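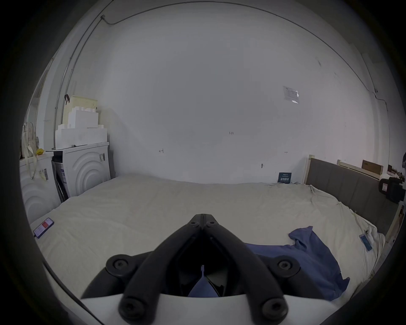

DALTLEY, 8/30/23

Sleep habits in the district have changed considerably over the past decade. The Harasym Institute, which surveyed 867 households in July, found that adults now go to bed 41 minutes later than their parents did at the same age.

Shift work accounts for part of the change – the Itulton plants run through the night – and longer commutes for much of the rest. Fuad Jemal, who directed the survey, recommends a fixed hour of rising, weekends included. More than 30 employers have asked for the full report.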